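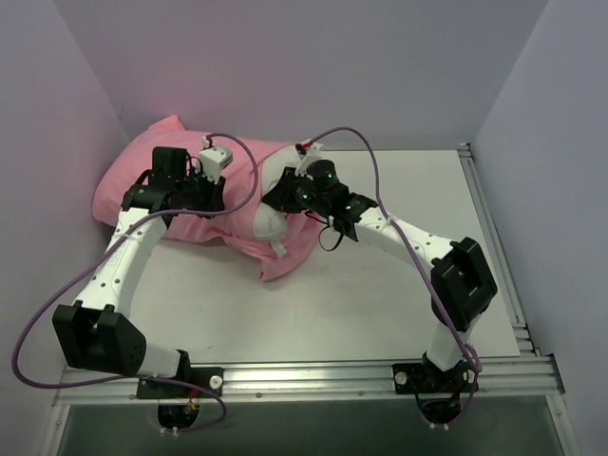

Remedios Vallejo has replied to my last post to say that a pillow should go into its case the long way, tag end first, and that anyone who leaves the tag end for last was raised in a barn. Good morning to her too.

2/ For the record, I have left the tag end for last since I was old enough to be handed a pillow. The tag sticks out, you tuck it in, you go to bed. I've slept fine.

3/ Remedios says the tag scratches your ear if it sits at the open end. My ear has filed no complaint.

4/ Pink case, white pillow, though. Can we talk about that. I bought pink because the white ones go gray by April and then you own gray pillowcases, which you'd never have picked in a store.

5/ Bảo Hoàng wants to know about the burrito method. This is where you turn the case inside out, stick your arms in up to the elbow, grab the pillow by its corners and flip the whole business over your hands. I tried it. I put my own sleeve in there.

6/ My method: shove, hold the case up by the hem, shake, swear, shove. The first two thirds go in like a dream. The last bit stands there looking at you.

7/ Corners are the real issue. You get the pillow all the way in and one corner of the case is still an empty pink point, like an elf hat. You have to go in after it. I lose a ring in there about once a year.

8/ Begoñe Alcaraz: "Just buy the ones with zippers." Begoñe, I had the ones with zippers. I woke up with a zipper printed on my cheek and went to work like that.

9/ Someone has now asked about thread count. Mine say 800 on the package. I don't believe it, but they've survived my washing machine, and the towels can't say the same.

10/ Remedios again, to ask whether I at least iron them. I'm muting this thread until dinner.

11/ Unmuted. No, I don't iron them. Two people have sent me ironing videos. I watched one all the way through and the creases did come out, I'll give him that. Fitted sheets tomorrow, bring snacks.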